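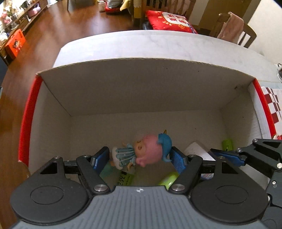
Open cardboard box, white on the inside.

Boxes, tape, labels – what I do every year

2022-12-24

Quick one, the oven is on and I still have wrapping to do. People keep asking how I store stuff so it comes out again in one piece. Mostly cardboard. Some notes, no particular order.

Picking boxes

Shoe boxes and gift boxes, the stiff ones with a rim. Keep them. Thin cereal type stuff goes in recycling, don't bother.

Check the corners before you put one away. Soft corner = damp at some point. Press with your thumb. If it gives, out.

White insides are nice for small things, you can see a dropped screw or earring back. Brown ones, forget it. I line mine with a sheet of printer paper taped down flat.

Smells. A box from the drugstore will smell of soap for a year. Fine for towels, bad for tea. Baking soda in an open jar lid, leave it overnight with the box closed. Works on most things, not on mothballs. Nothing works on mothballs.

Tape

Paper tape for anything you'll open again. Plastic tape for the attic. Masking tape dries out up there and drops off by April, then you have a lid and no idea which box.

Fold the last half inch of tape under itself. Little tab. Saves your nails and your temper.

Lost the end of the roll? Dust a bit of flour on it and turn it in the light. Wipe off after or the next piece wont stick.

Labels

Short side AND top. Not just the top, you stack them and then what.

Write what's in it, not the room. "Kitchen misc" is useless. "Cookie cutters, piping tips, the good funnel" is useful.

Pencil on masking tape doesn't fade. Marker does if it sits by a window, my mother's boxes in Loria all say nothing now.

Lights and breakables

Wind string lights around a piece of cardboard with a notch cut at each end. Plug goes in the notch. Test before you wind, not after. I forget this one every single time.

Glass ornaments in egg cartons. Hooks off first, hooks in a pill bottle.

Reinaldo Barros wrote in to say he uses old socks for the stemmed glasses – one sock per glass, no paper. Tried it with the Cusetti set and I like it better than newspaper, no ink on your hands. Thanks Reinaldo.

Shelf stuff

Don't stack cardboard on a concrete floor. Two strips of scrap wood under it, any thickness, just so air gets beneath.

My shelf in the hall closet is 40 cm deep and I wish it was deeper. Measure yours before you go saving boxes, I had a pile from the Golleo shop that stuck out and got kicked to bits.

Heavy at the bottom. Obvious, but go look at yours.

Rough edges on a shelf will chew through card. 80 grit first, then 400 if you care how it feels. I stop at 80 in the closet.

Sticky residue

Price sticker on a nice box: hair dryer on low, peel slow from one corner. On glass or metal use cooking oil, wait 13 minutes (that's one side of the radio show I listen to, ten is proably fine), wipe, then dish soap. Never oil on cardboard. Leaves a dark patch for good.

Next time candle wax on tablecloths, had two letters about that from Insaurralde already. Timer's going.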